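Listano pay review software - four months in, quick writeup

February 2020

Promised a couple of people on the HR list I'd write this up so here goes, between meetings. Apologies for the state of it.

Background. I run HR at Jarnham. 451 employees, one site plus a small sales office. Until last fall our entire pay structure lived in a spreadsheet that Eoin Duggan built before he moved over to operations, and which only Eoin could fix. Color coded. Hidden columns. A tab called DO NOT SORT. We needed something better before the annual raise round and the owners wanted a proper look at whether people in the same job were getting the same money. Fair enough.

Looked at two products. Hitari first - very slick, long sales call, wanted a three year contract. Then Listano. Went with Listano, mostly on contract terms if I'm being straight about it. One year, cancel at renewal.

Setup

Slower than the brochure. You upload your payroll file, it matches your columns to its columns, you correct the ones it got wrong. Ours had "base" and "base rate" as separate things (don't ask) and it merged them without a word. Every hourly person on the night shift showed up as earning what looked like an intern's stipend. Spotted it, re-uploaded, fine. But there was no warning, and a less suspicious person would have gone straight on to the reports.

Job matching is the real work. You have to put every role into a family and a level. Chae-won Ko on my team did nearly all of it and it ate 12 working days. The tool suggests a level from the job title, which is useless when your titles are a mess like ours. "Coordinator" at Jarnham can mean almost anything. She ended up ignoring the suggestions and going through the job descriptions with each department head. Long, dull, and probably the most useful thing we did all year. You could do that part with no software at all.

Reports

The good bit. Once the levels are in you get a page per job family: pay range, where people sit in it, splits by gender, age band, length of service, full time vs part time. Click on a dot, get the person. Click again, get their raise history. I'd have taken a week to pull that by hand for one department.

It also runs an adjusted comparison, so it tries to compare like with like, same level and same service and so on. You can switch each factor on and off and watch the gap move. Dangerous toy, that. With enough boxes ticked any gap gets small. I'd like a locked default that everyone has to look at first, and the raw number beside it at all times. Right now the raw number is on a seperate page and our finance people never went there until I printed it for them.

What it found for us, in general terms: the people doing the same job at the same level were mostly fine. The trouble was starting pay. Women hired into the mid levels came in lower in the range than men did, and then everybody got the same percentage raise every year, so it never closed. Not exactly a surprise to the women concerned. Ha-rang Ra in quality had been saying it for years and had, frankly, been brushed off. Seeing it on a chart got the owners moving in a single meeting, where her emails hadn't. I have feelings about that but this is a software review.

Small groups

Watch out here. Anything under 5 people in a group gets hidden for privacy, which is right, but the total still shows. So in a family with two levels you can subtract and get the hidden one. Told support. They said it was on the roadmap. Until then do not hand out manager logins to the family reports, export a PDF and check it yourself first.

Raise planning module

Costs extra. Managers get a list of their team, a budget, and a box for each person. Flags anyone below the range. Good idea, clunky screen. Needs a save button that looks like a save button - two managers lost a whole afternoon's entries because they closed the tab. No autosave, in this day and age!

The budget bar at the top is nice. Goes amber, then red. Managers behaved themselves much better with the bar than they ever did with my emails.

No mobile version worth the name. Shop floor supervisors mostly use phones so they had to come and borrow a desk in our office. Annoying for them, nice for me, had some good conversations.

Support

Mixed. First contact was Hyun-seo Tak, who was excellent - knew payroll, knew what a shift premium was, called back when he said he would. Then he moved to a different team in January and we've been in the ticket queue ever since. Replies in a day or two. Polite. Often the answer to a slightly different question.

Training was two webinars. First one good. Second one was a sales pitch for the planning module, which we had already bought.

Price

Per head, per year, with a floor of 300 employees. So if you are a 90 person firm you pay as if you were 300, and I would not bother. Get a decent consultant for a week instead. At our size it came in under what I'd budgeted, planning module included. Hitari's quote was higher before they'd even added the onboarding fee.

Job families, a note for manufacturers

The built in library is written for offices. Marketing, legal, five flavors of analyst. For production there was "operator" and "senior operator" and that was it. We had to build our own for molding, finishing, assembly, tool room and inspection. The custom family editor is fine, does what it should. But if you're in our line of work add that to your time estimate.
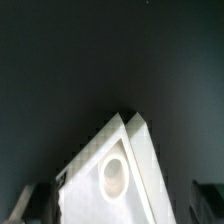 White part with pointed sections, against a dark surface.

One tip on that. Do the tool room and inspection families together, in the same sitting, with both leads there. We did them a week apart and ended up with inspection levels that were half a step low across the board, purely from who was in the room. Inspection was mostly women. Tool room was all men. You see how it happens. Hwa-young Geum, who leads inspection, caught it off the draft and we redid the lot. The software would never have picked that up. It compares pay inside a level, it has no idea if the level is wrong in the first place. Biggest limitation of the whole thing and it isn't in the brochure anywhere.

Likes
Reports are fast and clear enough to put in front of owners
One year contract
Custom families
Budget bar

Dislikes
Silent column merging on import
No autosave
Raw gap tucked away
Small group hole, see above, please fix it
Support since January

Would I renew? Yes, probably. Would want the privacy thing sorted before I sign. A friend at Shin uses the cheaper tier without planning and says the reports are the same, so if money is tight start with that.

Will update after the raise letters go out. If anyone has got the export to talk to their payroll system without retyping the effective dates please message me, I have tried evrything.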